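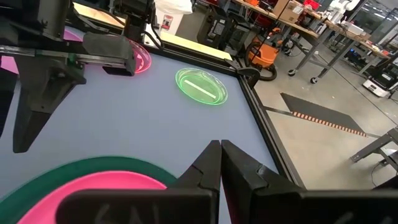 Cirkbridge Community Workshop – Bench and Hand Tools Section

Keeping drill bits and chisels free of rust

Wipe each tool with a dry cotton cloth before it goes back in the drawer. Fingerprints hold salt and will mark bare steel overnight in a damp shop.

For light surface rust, use 320 grit paper with a few drops of machine oil. Work along the length of the tool, never across the edge. Heavier spots come off with a brass brush first. Wipe away the grit before you change papers.

Apply oil thinly. A film you can barely feel is enough – anything thicker collects dust and gums up the flutes of small bits. Paste wax works better on chisel backs and plane soles.

Line drawers with plain felt and change it each March. Cardboard draws moisture and should not touch steel. Silica gel packs can be dried in a low oven, if the label allows it, and used again.

Store files upright or in separate sleeves. Chalk rubbed into the teeth keeps filings from packing in.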